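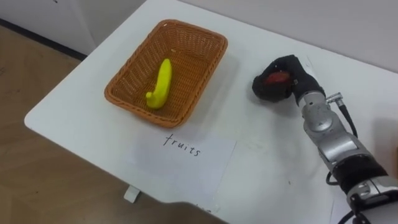
Station 2, fruit sorting task, banana in the basket and red object in the gripper

Ticket: Policy stops before second placement
Opened by: Anong Nilsuwan
Assigned to: Torbjørn Sundqvist
Date: 2020-09-19
Status: Solved, one question open

Anong Nilsuwan
I run the sorting policy with the instruction "put the fruits in the labeled basket". The first fruit goes well in most trials. With the second one the arm closes the gripper, stays low near the table and does not move to the basket. The controller gives no error and the joint currents are normal. It happened in 14 of 100 trials. I use the checkpoint from step 700, trained on the demonstrations we recorded in June.

Torbjørn Sundqvist
Does it also happen if the basket is empty when the second fruit is grasped? Please take the banana out by hand during the stop and wait a few seconds.

Anong Nilsuwan
I tried. When I remove the banana, the arm continues and places the fruit. When I leave the banana inside, it waits until the time limit. I also covered the paper with the word "fruits" and this made no difference to the stop.

Torbjørn Sundqvist
Then I think the policy reads a fruit in the basket as the end of the task. Ylva Blomqvist checked the June set and almost all episodes finish after one placement. The model has learned to stop at that view.

What we changed:
Cut the still part at the end of each episode, up to 2 seconds.
Added the episodes with two placements from the Wenstead set.
Trained again with the same settings.

Anong Nilsuwan
I repeated the 100 trials with the new checkpoint. The stop did not come back. The grasp is the same as before.

Still open: we do not know if the policy uses the handwritten label at all. Liv Moen will test this with a second basket and another word, in a separate ticket. Please keep the old checkpoint until she has finished.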